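From: Ona Lūse
To: varken-users
Date: 29 January 2018
Subject: Re: how many demos before the policy stops flailing?

Gediminas Kļaviņa wrote:
> We're at 25 demos on the sim kitchen and the arm still goes for
> whatever is closest. Do you all keep the counter tidy at first and
> add junk later, or start messy? Also, is anybody still using the
> Curnlow exporter, or is it dead?
>
> Gediminas K.

Hi Gediminas (and hi list, it's been a while!)

25 is tiny, I wouldn't read anything into it yet. We have 552 recorded for the counter task and I threw out a few when I replayed them, so call it 545 usable. The bad ones were mostly me letting go of the controller to grab my coffee, and the log happily kept recording a perfectly still arm. Check yours for that before you blame the learner!

On tidy vs. messy: we started tidy in October and I regret it. The thing learned "reach for the middle" and then we had to un-teach it. Now every episode gets a reshuffled counter, with lookalikes left in on purpose (two glasses in the same color, apples in red and green, that kind of thing), so the instruction has to matter. Mawar wrote the shuffler and it's in the Vandby branch if you want it. Set the minimum spacing low or it spreads everything out like a shop display.

One of my start states, so you can see how crowded I mean:
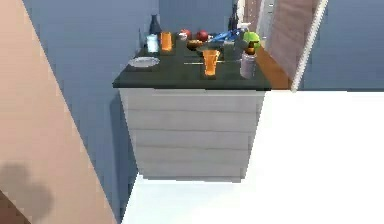
Counter start state, sim, with the knife lying behind the front orange glass

I do 6 episodes per layout and then reshuffle. More than that and I get lazy and drive the exact same path every time, which is no use to anyone.

Curnlow exporter: still works for me, but it drops the gripper channel unless you name it explicitly in the config. Raimonds had a patch for that, maybe he can repost?

Ona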